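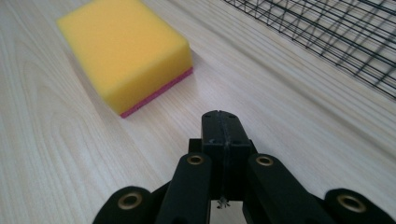

드라마 「Drenthorpe」 한국어 안내 페이지: 자주 묻는 질문

마지막 수정: 2019년 6월 6일
작성: Špela Perić
한국어는 제 모국어가 아닙니다. 사전을 옆에 두고 천천히 썼습니다. 어색한 문장을 발견하시면 게시판의 "고칠 곳" 글타래에 알려 주십시오.

1. 처음 보시는 분들의 질문

「Drenthorpe」는 어떤 드라마입니까?

바닷가의 작은 도시 Drenthorpe에서 일어나는 이야기입니다. 여객선 회사가 문을 닫은 다음 해에, 오래전에 떠났던 큰딸이 집으로 돌아옵니다. 첫 회에서는 가족 드라마처럼 보이지만 2회 끝부분부터 실종 사건이 나오고, 그 다음부터는 두 가지가 계속 섞여 있습니다. 무서운 장면은 많지 않습니다. 다만 물에 빠지는 장면이 여러 번 나오므로 그런 장면이 힘드신 분은 4회와 9회를 조심하십시오.

모두 몇 회입니까?

지금까지 33회가 나왔습니다. 시즌은 셋이고 한 시즌에 열한 회씩입니다. 한 회의 길이는 보통 36분인데, 각 시즌의 마지막 회는 그것보다 깁니다. 시즌 2의 마지막 회는 방송에서는 둘로 나누어졌지만 공식 목록에서는 하나로 되어 있습니다. 그래서 어떤 사이트의 회차 번호는 우리 번호와 다를 수 있습니다. 이 페이지는 언제나 공식 목록의 번호를 씁니다.

어디에서 볼 수 있습니까?

Hilteo에서 세 시즌을 모두 볼 수 있습니다. 나라마다 올라와 있는 시즌이 다르다는 이야기를 게시판에서 자주 읽습니다. 저는 다른 나라의 목록을 확인할 방법이 없으니, 가입하시기 전에 Hilteo의 검색창에서 제목을 먼저 찾아보시기를 권합니다. 제목은 영문으로 입력해야 합니다. 한글로 "드렌소프"라고 쓰면 결과가 나오지 않습니다.

다운로드 링크를 부탁하는 메일에는 답장을 하지 않습니다. 게시판에 올라온 링크도 지웁니다.

시즌 1을 건너뛰고 시즌 2부터 보아도 괜찮습니까?

저는 권하지 않습니다. 시즌 2의 첫 장면은 시즌 1의 마지막 장면과 같은 날 저녁입니다. 게다가 등대지기 Dobos가 왜 Lalar 호텔에 들어가지 않는지는 시즌 1의 6회에서만 설명됩니다. 시간이 부족하신 분은 1회, 2회, 6회, 10회, 11회를 보시고 나머지는 줄거리 페이지에서 읽으십시오. 8회를 빼라고 하면 화를 내는 회원이 있습니다만, 줄거리만 생각하면 8회는 나중에 보셔도 됩니다.

2. 인물에 대한 질문 (시즌 2까지의 내용이 있습니다)

Dobos는 사람의 성입니까, 이름입니까?

성입니다. 이름은 한 번도 나오지 않았습니다. 5회에서 편지 봉투가 나오는데 이름 부분은 엄지손가락에 가려져 있습니다. 시즌 2의 7회에서 누이가 전화로 그를 부르는 장면도 있지만 그때는 배의 고동 소리가 들립니다. 제작진이 일부러 그렇게 했다고 생각하는 사람이 많습니다. 저도 그렇게 생각합니다.

우리 자막에서는 한글로 "도보시"라고 적습니다. 처음에는 "도보스"라고 적었는데, 배우들의 발음을 여러 번 다시 듣고 바꾸었습니다. 시즌 1의 앞쪽 자막에는 아직 "도보스"가 남아 있을지도 모릅니다.

큰딸과 호텔 주인은 전에 아는 사이였습니까?

네. 그러나 얼마나 잘 아는 사이였는지는 대사마다 조금 다르게 들립니다. 1회에서 호텔 주인은 "처음 뵙겠습니다"라고 인사합니다. 3회에서는 큰딸이 어릴 때 어떤 노래를 싫어했는지 알고 있습니다. 이것이 각본의 실수인지 거짓말인지에 대해 게시판에서 긴 토론이 있었고, 시즌 2의 4회에서 답이 나왔습니다. 거짓말이었습니다. 첫인사를 할 때 큰딸이 대답을 늦게 하는 것도 다시 보면 이해가 됩니다.

Lalar 호텔의 304호에는 누가 묵었습니까?

시즌 1에서는 아무도 묵지 않은 방으로 나옵니다. 숙박부에도 그 줄이 비어 있습니다. 시즌 2에서는 같은 숙박부가 다시 나오는데, 이번에는 연필로 쓴 글씨가 보입니다. Wing-sze Chiu 님이 두 장면을 비교한 글을 게시판에 올려 주셨습니다. 글씨의 모양으로 보면 여객선 회사의 회계 직원이 쓴 것 같다는 의견입니다. 저는 절반만 동의합니다. 숫자 7을 쓰는 방법은 같지만 이름의 첫 글자가 많이 다릅니다.

막내아들은 왜 시즌 2의 중간에 사라집니까?

줄거리 안에서는 할머니 댁으로 보내집니다. 5회의 식탁 장면에서 한 문장으로만 말하므로 놓치기 쉽습니다. 시즌 3의 첫 회에 다시 나옵니다. 배우가 그만두었다는 소문이 있었지만 같은 배우입니다. 머리 모양이 달라졌을 뿐입니다.

3. 시즌 3에 대한 질문 (아직 보지 않으신 분은 4번으로 가십시오)

마지막 회에서 죽은 사람은 누구입니까?

화면에서 확인되는 사람은 한 명, 호텔 주인입니다. 장례식은 나오지 않지만 신문의 부고가 보이고, 그 부고의 날짜가 줄거리와 맞습니다.

두 번째 사람에 대해서는 의견이 나누어져 있습니다. 방파제에 남은 외투가 Dobos의 것이라고 보는 분들은 그도 죽었다고 말합니다. 그런데 같은 외투를 9회에서 큰딸이 빌려 입었고, 돌려주는 장면은 없습니다. 그래서 저는 외투만으로는 결정할 수 없다고 씁니다. 인물 페이지에도 그의 상태는 "불명"으로 적어 두었습니다. 이것을 "사망"으로 고치지 말아 주십시오. 지난 2월에 하루에 몇 번이나 바뀌어서 페이지를 잠가야 했습니다.

마지막 장면의 노래는 무엇입니까?

극 중의 여객선 안에서 나오던 노래와 같은 곡이고, 이번에는 가사가 없이 피아노로만 연주됩니다. 음반으로 나왔는지는 알지 못합니다. 악보를 귀로 듣고 적은 것이 자료실에 있습니다. Po-yen Liu 님이 적어 주셨고, 뒷부분의 왼손은 파도 소리 때문에 정확하지 않다고 본인이 메모를 남겼습니다.

시즌 4는 나옵니까?

이 페이지를 고치는 날까지 발표를 보지 못했습니다. 취소되었다는 발표도 보지 못했습니다. 새로운 소식이 있으면 첫 페이지에 출처와 함께 적겠습니다. "친구가 촬영장에서 들었다"는 종류의 소식은 적지 않습니다.

10회의 꿈 장면은 꿈이 맞습니까?

저는 꿈이라고 이해했습니다. 시계가 멈추어 있고, 이미 팔린 자동차가 집 앞에 서 있습니다. 그러나 Zineb Nasr 님의 의견은 다릅니다. 그분은 이 장면이 시즌 1보다 앞의 일이고, 그래서 자동차가 있는 것이 당연하다고 설명합니다. 이 설명의 약한 부분은 부엌 벽의 색입니다. 벽은 시즌 2에서 새로 칠했고, 10회의 이 장면에서도 새로 칠한 색입니다. 두 분의 글 모두, 그러니까 제 글과 Nasr 님의 글 모두 "해석" 메뉴에 있으니 읽어 보시고 직접 판단하십시오.

4. 한국어 자막에 대한 질문

자막은 누가 만듭니까?

시즌 1과 시즌 2는 Mei-kuen Liao 님이 초벌 번역을 하고 제가 시간을 맞추었습니다. 시즌 3부터는 한국어가 모국어인 회원 두 분이 마지막으로 읽어 주십니다. 그분들은 이름을 적지 않기를 원하십니다. 시즌 3의 자막이 앞의 것보다 훨씬 자연스러운 것은 그분들 덕분입니다.

Hilteo의 자막과 왜 다릅니까?

Hilteo의 자막은 따로 만들어진 것이고 우리와 관계가 없습니다. 가장 큰 차이는 높임말입니다. Hilteo 자막에서는 큰딸과 Dobos가 처음부터 반말을 합니다. 우리는 6회까지 두 사람이 존댓말을 하게 했습니다. 원래의 대사에는 이런 구별이 없으므로 어느 쪽이 틀렸다고 말할 수는 없습니다. 6회의 등대 계단에서 두 사람의 사이가 바뀐다고 보았기 때문에 그렇게 정했습니다.

자막이 영상보다 늦게 나옵니다.

먼저 영상의 회차와 자막 파일의 회차가 같은지 확인해 주십시오. 다음으로 앞부분에 지난 이야기가 붙어 있는지 보십시오. 우리 자막은 지난 이야기가 있는 영상에 맞추어져 있습니다. 없는 영상을 보신다면 그 길이만큼 자막을 앞으로 당겨야 합니다. 재생 프로그램의 설정에서 "자막 동기화" 또는 비슷한 이름의 메뉴를 찾으십시오.

처음에는 맞는데 뒤로 갈수록 어긋나는 경우에는 당기는 것만으로 고쳐지지 않습니다. 게시판에 회차와 어긋나기 시작하는 시각을 적어 주시면 제가 보겠습니다. 빠르면 다음 날, 바쁠 때는 한 주 정도 걸립니다.

글자가 네모나 물음표로 보입니다.

파일의 문자 인코딩을 UTF-8로 선택해 주십시오. 시즌 1의 오래된 파일은 다른 인코딩으로 저장되어 있었는데, 모두 바꾸어서 다시 올렸습니다. 예전에 받으신 파일은 지우고 새로 받으시는 것이 가장 간단합니다.

자막을 제 블로그에 올려도 됩니까?

파일을 그대로 올리지 마시고 이 페이지의 주소를 적어 주십시오. 고친 자막이 나와도 다른 곳에 있는 파일은 옛날 것으로 남기 때문입니다. 대사 몇 줄을 감상문에 인용하시는 것은 괜찮습니다.

5. 게시판에 대한 질문

회원은 몇 명입니까?

등록한 분은 약 3000명입니다. 글을 쓰시는 분은 그것보다 훨씬 적고, 읽기만 하셔도 물론 환영합니다.

내용 누설에 대한 규칙이 있습니까?

있습니다. 글 제목에는 시즌 번호와 회차만 적고, 사건이나 인물의 죽음은 적지 마십시오. "충격적인 죽음!!" 같은 제목도 안 됩니다. 누구인지 쓰지 않아도 누군가 죽는다는 것을 알게 됩니다. 본문에서는 첫 줄에 어디까지의 내용인지 써 주십시오. 새 회가 나온 후 3일 동안은 그 회의 이야기를 전용 글타래에서만 할 수 있습니다.

가입 확인 메일이 오지 않습니다.

스팸 메일함을 먼저 보아 주십시오. 그곳에도 없으면 주소를 잘못 입력하셨을 수 있습니다. 같은 별명으로는 다시 가입할 수 없으니, 다른 별명으로 가입하신 후에 저에게 쪽지를 보내 주십시오. 원하시는 별명으로 바꾸어 드리겠습니다.

한국어가 서툴러도 글을 써도 됩니까?

네, 부디 써 주십시오. 다른 회원의 맞춤법을 부탁받지 않고 고치는 댓글은 삭제합니다. 고쳐 주기를 원하시는 분은 글의 끝에 "교정 환영"이라고 적으시면 됩니다. 제 글에는 언제나 적혀 있습니다.

팬픽션도 올릴 수 있습니까?

"창작" 게시판에 올릴 수 있습니다. 글의 앞에 어느 시즌 뒤의 이야기인지 적어 주십시오. 배우 개인에 대한 이야기는 받지 않고, 인물에 대한 이야기만 받습니다. 긴 작품은 한 글타래 안에 댓글로 이어서 올려 주시면 찾기가 쉽습니다.

여기에 없는 질문은 어디에 합니까?

"질문과 답" 게시판에 써 주십시오. 메일보다 빠릅니다. 같은 질문이 여러 번 나오면 이 페이지에 더하겠습니다. 다음에는 등장인물의 나이와 여객선 시간표에 대한 부분을 쓰려고 준비하고 있습니다.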